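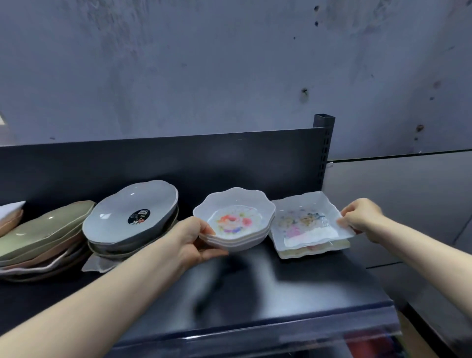 Is a chip guarantee on dinnerware worth paying for?

Posted by Waltraud Wunderlich

We're replacing our everyday dishes after eleven years and I've more or less settled on Brernska, the plain line. At checkout the store wants to sell me a "Plurneo breakage and chip plan" for $45, good for three years. The set itself is $347. The salesperson told me it covers everything, and when a salesperson says everything I start reading. The leaflet says "accidental chips under normal household use," and then there's a paragraph about rims that I've read four times and still don't follow. Has anybody ever gotten a plate out of one of these plans? I have two teenagers and a stone countertop, so I'm not asking in theory.

Henrike Dreßler

I had the Plurneo plan on a different set. I filed two claims. The first was a cereal bowl with a chip you could fit a fingernail in, and I was told it was "wear" and would not be replaced. The second was a dinner plate in two pieces. They did pay for that one, as store credit, minus a handling fee, and the credit expired in 90 days. So I got a plate and lost most of an evening to the claim form.

Look for these in the small print before you hand over the money:

Whether they replace the piece or give credit. Credit does you no good if the pattern is gone.
Whether you have to keep the broken piece. Mine wanted photos of it AND the original receipt AND the stamp on the bottom.
What they call the rim. In my leaflet a chip on the rim had to be longer than a certain length to count. Most chips are on the rim. Draw your own conclusions.
Whether the dishwasher counts as normal household use. You'd think so. Ask.

Personally I'd take the $45 and buy two extra dinner plates and a bowl from the same line today, while the color still matches. Glaze shifts from batch to batch, whatever the website says, and the white I bought later is noticeably yellower than the white I bought first.
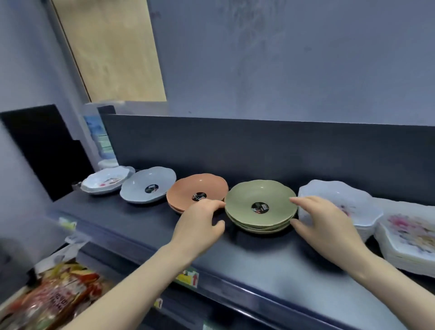 How many spare pieces should a family of four buy?

Two dinner plates and two bowls over what you use in a normal week. Bowls go first in most houses, so if the budget only stretches to one kind, buy bowls.

tredach34

Disagree with the above, the plan is fine. My sister has it and they sent her a mug no problem. People only complain online when it goes wrong. Get the plan.

Henrike Dreßler

One mug. Did she pay shipping?

tredach34

I can ask. Maybe?

Waltraud Wunderlich

Update from me. I called the store and asked about the rim paragraph. The first person put me on hold, the second said it was "at the discretion of the claims partner," and neither would put it in an email. That settled it for me. I skipped the plan and bought spares. They were on the Böttcher clearance table at the back for less than the regular price, and I held them up next to the new set by the window before paying. Close enough for me.

I'm still curious whether anyone has had a rim chip accepted. If you have, post what the leaflet said, word for word please.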